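Climthorpe Community Building
Safety walk-through checklist, with comments
Last updated: February

Walked by: Sharada Arumugam
Second signature: Thirumalai Devadiga
Areas covered: entrance, hall, activity room, kitchen, storage, restrooms, outside
Marks used: OK, FIX (can wait for the next work order), NOW (do before the room is used again), N/A

1. ENTRANCE AND HALLWAY

1.1 Front doors open fully and close on their own. OK
1.2 Panic bar releases with one push. OK
Comment: Left leaf sticks a little at the bottom in damp weather. It still releases. Watch it.
1.3 Entrance mat flat, edges not curled. FIX
Comment: The corner nearest the coat hooks has lifted. Taped for now. The tape will not last through the spring and the mat should be replaced with the heavier kind we have at the back door.
1.4 Exit sign lit. OK
1.5 Emergency light, test button held for 30 seconds. FIX
Comment: Came on but dimmed before the end. Battery is the original one. Ordered from Hirkia, part not in yet.
1.6 Maximum occupancy sign posted and readable. OK
Comment: Main hall sign says 200. The old sign with 280 on it was still in the hallway closet and has been thrown out so it does not get hung again by mistake.

2. MAIN HALL

2.1 Both exits clear on the inside and the outside. NOW, then OK
Comment: Chair cart parked across the east exit. Moved during the walk. Same finding as last time. A strip of yellow floor tape has been put down and the cart stays behind it.
2.2 Folding chairs, random check for bent legs and missing feet. FIX
Comment: 2 pulled and tagged. Rubber feet are worn on most of the older set. We can buy feet separately, so please don't throw out the chairs.
2.3 Ceiling tiles in place, no new stains. OK
2.4 Stage steps, handrail tight. OK
2.5 Outlet covers present. OK

3. ACTIVITY ROOM

3.1 Tables stable, locks engaged. OK
3.2 Table edges and tops checked by hand for splinters and rough spots. OK
Comment: Run a palm along the edges as well as looking. Small rough spots can be sanded on the spot with the block in the supply drawer. Anything deeper than that gets a tag.
3.3 Cords along the wall or covered. OK
3.4 Curtains, backdrops and other hanging fabric kept away from heaters and lamps. OK
Comment: Baseboard heater was off during the walk. Three feet of clearance applies whether it is on or off. Groups that bring their own fabric need to show the flame-resistance tag at the front desk.
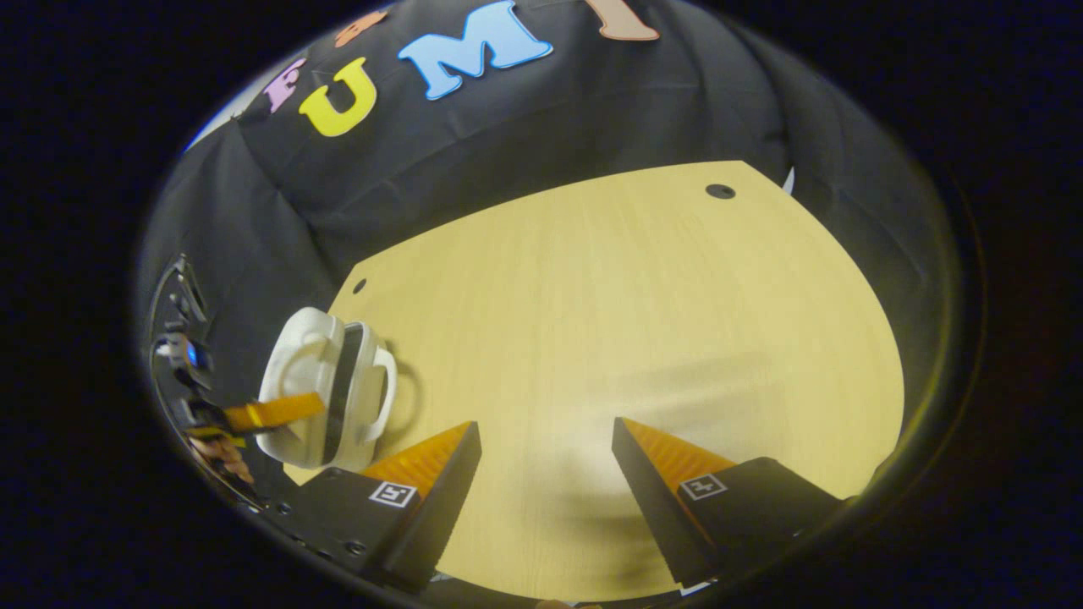 3.5 Paper and fabric decorations not covering exit signs, alarms or the extinguisher. OK
Comment: Please use the removable hooks. Thumbtacks keep turning up on the floor, and the toddler group has this room in the mornings.
3.6 Window locks work, cords tied up high. FIX
Comment: Cord cleat missing on the second window. Cord knotted out of reach until a new cleat goes in.

4. KITCHEN

4.1 Extinguisher gauge in the green, pin and seal in place. OK
Comment: Unit number 326. Monthly tag initialed.
4.2 Range hood filter clean. FIX
Comment: Greasy. Soak and rinse. The Arton group cooks here most often and has agreed to take a turn.
4.3 GFCI outlets trip and reset. OK
4.4 First aid kit complete. FIX
Comment: Short on burn gel and medium bandages. Gloves are past their date.
4.5 Refrigerator at 40°F or lower. OK

5. STORAGE AND RESTROOMS

5.1 Nothing stacked within 18 inches of the sprinkler heads. NOW, then OK
Comment: Holiday boxes on the top shelf were too high. Moved down.
5.2 Cleaning products labeled and locked up. OK
5.3 Ladder feet and spreaders sound. OK
5.4 Grab bars tight. OK
5.5 Hot water comfortable at the tap. OK
5.6 Floor drain clear. OK

6. OUTSIDE

6.1 Ramp free of ice and leaves. OK
Comment: Salt bucket is a quarter full.
6.2 Parking lot lights. FIX
Comment: Pole by the dumpster is out. Krishnan Electric has been called and will bring the lift truck.
6.3 Handrail on the back steps. FIX
Comment: Bottom bracket has play in it. Tighten, and if the anchor spins, it needs a new hole.

OPEN ITEMS CARRIED FORWARD

Hallway emergency light battery (waiting on part)
Entrance mat
Chair feet
Window cord cleat
Hood filter
First aid kit refill
Pole light
Back steps bracket

T. Devadiga to order the mat, the cleat and the first aid items together. S. Arumugam to recheck 1.5 when the battery arrives and initial this sheet.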